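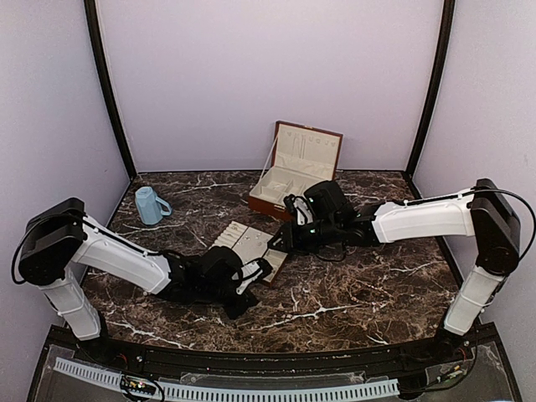
Why do two-armed robots find a thin chain harder to handle than a rigid box?
A rigid box can be described by one position and one orientation, while a chain can take a nearly unlimited number of shapes, and its shape changes each time it is touched.

Anchor-first teaching

Anchor-first teaching is a method for collecting demonstrations for two-armed robot manipulation. In each demonstration, one arm makes contact with a rigid part of the work (the anchor) before the second arm approaches a small or flexible part. The recorded motions are then used to train a control policy by imitation. The method was proposed by Minttu Keskinen and first tested in the Vinent project on tabletop tasks with jewelry, cords and small containers.

Background

Imitation learning trains a policy to reproduce the actions of a human operator from camera images and joint readings. When two arms are used, operators differ widely in the order in which they move them. Some move both at once, others alternate, and many change habits partway through a session. A policy trained on such mixed data may average between strategies and stop short of contact, a failure known within the project as hovering.

Small metal objects add a sensing problem. A necklace chain may cover only a few pixels in an overhead view and can be lost against a veined or speckled surface. Reflections change with the viewing angle, so the same clasp can look bright to one wrist camera and dark to the other.

Procedure

Each demonstration is divided into three phases. In the anchor phase, one gripper touches or holds a rigid feature, such as the rim of a tray or the side of a box. In the reach phase, the other gripper moves to the target while the anchoring arm stays within a set distance of its contact point. In the release phase, the target is placed and both arms withdraw, the anchoring arm last.

The operator chooses which arm serves as the anchor, but the choice is fixed for the whole demonstration. Phase changes are marked with a foot switch. Demonstrations in which the anchor slips are kept and tagged, and the training script gives them a lower weight – an early version discarded them, and the resulting policy had no means of recovering from a slip.

The policy itself is a standard action-chunking model. It takes the camera views and the joint positions of both arms and predicts a short sequence of motions. The phase label is used as an extra training target and is not supplied at run time.

Evaluation

The main study used 299 demonstrations recorded by 11 operators. A comparison set of equal size was collected from the same operators with no rule on arm order. Both policies were tested on 12 layouts that did not appear in training, with the container turned to a new angle in each.

The anchor-first policy completed the placement in 8 of the 12 layouts. The unrestricted policy was more likely to hover, most often when the target lay close to a raised partition. Where both policies succeeded, the anchor-first policy was slower, mainly through the time spent making first contact.

Keskinen attributed the gain to two causes: a more consistent order of actions in the data, and a mechanical effect in which the held container no longer shifts when the second gripper brushes against it. The study did not separate the two. A later test on the Gotwood bench, with containers clamped to the table, found a smaller gap between the policies, suggesting that the mechanical effect accounts for part of the result.

Limitations

The method assumes that a rigid feature lies within reach of one arm. It gives no benefit for loose items on an open surface, and it rules out tasks in which both grippers must hold the flexible part, such as fastening a clasp. Operators also reported that the foot switch was easy to forget, and missed phase marks had to be corrected by hand.

Related methods

Tai is a variant that drops the foot switch and infers phase changes from gripper current. Fostent applies a similar ordering rule to scripted motions without a learned policy.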